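The Model Says It Fits

Walk the concourse level at Fembridge with a superintendent and the tablet comes out within a minute. The ductwork is there on the screen, color-coded, every hanger and elbow floating in clean gray space. Then the superintendent looks up at the ceiling, where a sprinkler main crosses the same space at a height the screen doesn't mention, and the tablet goes back in its case.

The Fembridge terminal expansion was sold to its owner as a fully coordinated job. Every trade modeled its work. The models were merged, clashes were found and cleared, and the signed-off version was handed to the field with the promise that what was drawn could be built. I have now sat through versions of that promise on hospitals, bus garages, a courthouse and two airports, and I'd like to know who keeps believing it.

It's a fair question to ask of an industry that has spent a lot of money on the idea. Clash detection software does what it says. Give it two solid objects that occupy the same space and it will find them, and it will find the next several hundred pairs too, including the ones that don't matter, like a light switch that grazes the paint layer of a wall. What it can't do is tell you about the pipe that was never modeled because the fire protection sub was still waiting on a contract. At Fembridge the sprinkler model arrived 4 months after coordination was declared finished. The mechanical crew had already hung duct.

The people who sell these systems have an answer for this, and it's always the same one: the process wasn't followed. Bring the trades in earlier. Write it into the contract. Hire a manager whose job is the model. All of that is sensible advice, and all of it costs money that owners strike out in the first round of cuts. A tool that works only when everyone is under contract early, fully staffed and in a cooperative mood is a tool for a kind of project I have rarely visited.

Consider the Bastham depot, a bus maintenance building that went up with the same general approach and a much smaller budget. The contractor there ran coordination with paper prints, a whiteboard and a standing meeting at 6 in the morning. The foremen came because the meeting was short and because the pipefitters would take the good routes if they didn't. They did have a model. It had been made by the engineer, it was missing most of the electrical, and they used it mainly to settle arguments about the slope of the drains. The building opened with its share of problems, but rework above the ceiling was not one anyone brought up with me, and I asked more than once.

One depot doesn't prove anything. A bus garage has high bays and room to be sloppy, and an airport ceiling is packed like a suitcase. But the comparison did make me wonder how much of the benefit credited to the software comes from the meetings that the software forces people to hold.

That question is hard to answer because so few firms measure the thing they claim to have improved. Ask for the savings and you'll be shown a count of clashes resolved. A clash count is a measure of how many mistakes were in the drawings, multiplied by how the software was set up that week. Set the tolerance tight and you'll have thousands of them, all heroically resolved. I've seen that number turned into dollars by assigning each clash an average cost, as if every one of them would have made it to the field and been built wrong by a crew that never looked up.

Huttunen, a mid-sized mechanical contractor, did try to measure it. The company went back through 3 finished jobs and sorted its change orders by cause. Missing information came first, by a wide margin. Late decisions by the owner came next. Plain geometric conflict, the kind a merged model is supposed to catch, was well down the list. The firm still models everything it installs, and its estimators like it because the shop can cut pipe straight from the file. That's a real gain. It also has very little to do with the collaboration story that gets told at conferences.

The newer pitch is that the model should leave the trailer and go into the equipment. Plarnura, a platform that several large contractors have been testing, promises to push coordinated data straight out to layout tools, prefabrication shops and eventually machines that will do some of the installing. The demonstrations are smooth. They take place on flat floors, with good light, in buildings that match their drawings. 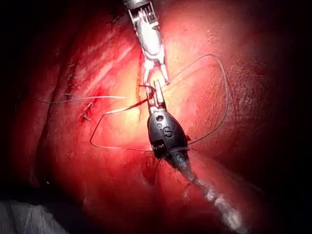
Two robotic instruments at close range, the upper one with its metal jaws open.

I don't doubt that more of this is coming, and some of it will be useful. Printing wall layouts on a slab is dull, exacting work, and a machine that can do it well should be allowed to. My doubt is about the input. A worker who finds that a column sits two inches from where it was drawn will stop, swear, and call somebody. A system that trusts the file needs to be told that the file is wrong, and on most of the jobs I visit, telling the file is nobody's assignment. The as-built updates are due at closeout, when the budget is gone and the people who knew where things went have moved on to another site.

Owners should be asking about that part and mostly aren't. They ask whether the team uses the technology, which gets a yes from every bidder. They could ask who updates the model after the design team signs off, how often, and out of whose fee. They could ask to see the last project's model next to a scan of the last project's ceiling. I suggested this to an owner's representative at Fembridge, who said it was a good idea and that there was no line item for it.

There was a line item for the software — a generous one, with training included. The training ran for 2 days and was attended largely by people from the office. When I asked the sheet metal crew whether any of them had gone, they said they'd heard it was on the schedule.

Back on the concourse, the duct that met the sprinkler main was eventually rerouted. The fix was worked out on a piece of cardboard by the two foremen involved, standing on a lift, and it was a good one: a short offset, a relocated hanger, no change to the ceiling height. The cardboard was photographed and sent to the trailer. When I last looked at the tablet, in June, the duct was still running straight through the pipe.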